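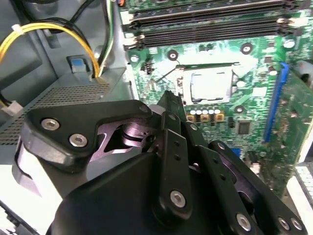 Processor and memory slots on a desktop system board at the Culluvholm hardware bench.

Desktop Refurbishment Program Enters Its Second Phase

The Culluvholm campus has begun the second phase of its desktop refurbishment program, under which retired office computers are inspected, repaired and returned to service in classrooms and reading rooms. The first phase opened in September and covered 300 machines from the Neria Building. The second phase extends the program to the Yatsenko Library, bringing the total to 545.

Work in this phase centers on the processor and its socket. Many of the library's desktops have been in continuous use for years, and a number were set aside after failing to start. Inspection of the socket, the load plate and the retention lever is now a standard part of the intake procedure — a step that was optional during the first phase. Memory is checked separately, and modules are stored in labeled trays until the board has been approved.

Departments are reminded that computers submitted to the program should arrive complete, with the side panel attached. Internal parts should not be removed before delivery. Power cords, keyboards and monitors are handled under a separate request and should not be placed in the same carton.

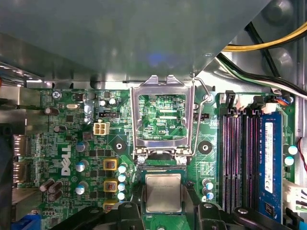

Office of Technology Services | Hardware Renewal Group

The processor is handled by its edges at all times and is brought to the socket only when the load plate has been raised fully. On the Dell boards in the current group, the plate stands upright when open and leaves the socket clear for inspection under a bench lamp. Any board with a bent contact is tagged and returned to the shelf for review. Staff do not attempt to straighten contacts at the bench.

When a processor is accepted, its metal lid is cleaned of old thermal compound and the part is aligned with the socket before it is lowered into place. It should sit level without pressure. The load plate is then closed and the lever secured, after which fresh compound is applied and the heatsink is installed. Each machine completes a test period of 4 hours before it is released.

"The socket is the part of the computer that most rewards patience," said Zlata Derkach, coordinator of the Hardware Renewal Group. "We would prefer to finish fewer machines in a week and have every one of them start reliably in the classroom."

Service records are kept in Rondent, the inventory system adopted by the office last year. Departments may consult the status of their equipment there by asset number. A machine marked "Board Review" has not been rejected and does not require any action by the department.

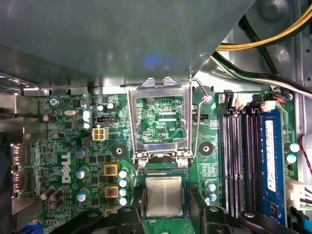

Requests for Refurbished Computers

The first 40 desktops from the second phase will be assigned to instructional spaces. Remaining units will be offered to administrative offices in the order in which requests are received. Requests should be submitted by the department's equipment liaison and should state the room number, the intended use and whether a monitor is needed.

Questions may be directed to the Hardware Renewal Group at the Technology Services desk, ground floor, Neria Building.

Posted 12/26/24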